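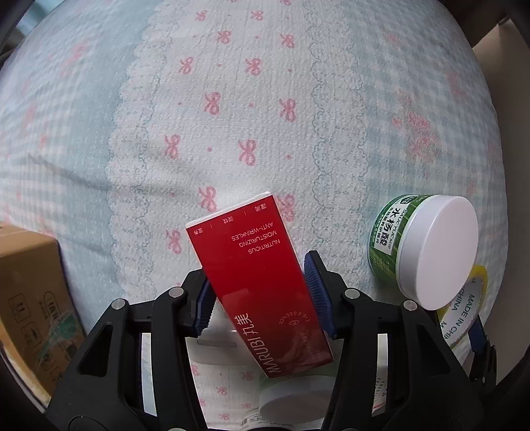

TRAVEL / INTERVIEWS

Sandro Tedesco has run walking trips out of Lornon for 10 years. He started with a borrowed van and one route along the river to Vasiliu. Now he takes walkers out from spring until December, in groups of no more than six.

"People write to me asking for the high path," he says. "I tell them to do the valley first. The high path is 400 steps before breakfast, and you see the same river."

The valley walk takes two days, with a night in Otoneck. Tedesco books rooms above the bakery there. The village has one grocery store, which closes at noon, and he tells guests to pack their own soap and sunscreen.

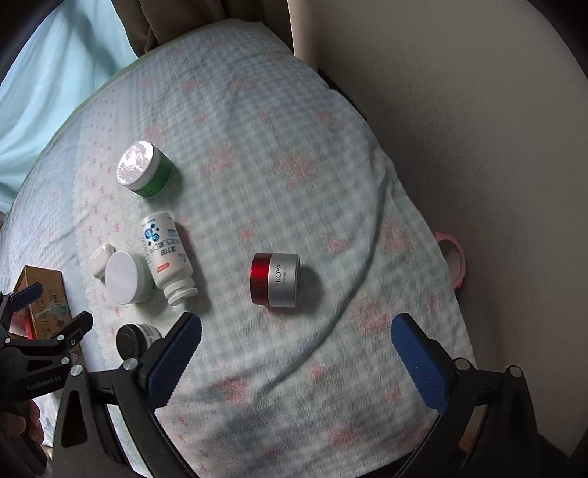

The second day is shorter and mostly shaded. A bus goes back to Lornon in the late afternoon, though Tedesco prefers to stay for dinner. "The trout is good and they don't rush you," he says.

His price is $165 per person, including the room and both lunches. He doesn't plan to add routes this year. "I looked at one past Vasiliu, but the bridge is still closed. I'll walk it again when they fix it."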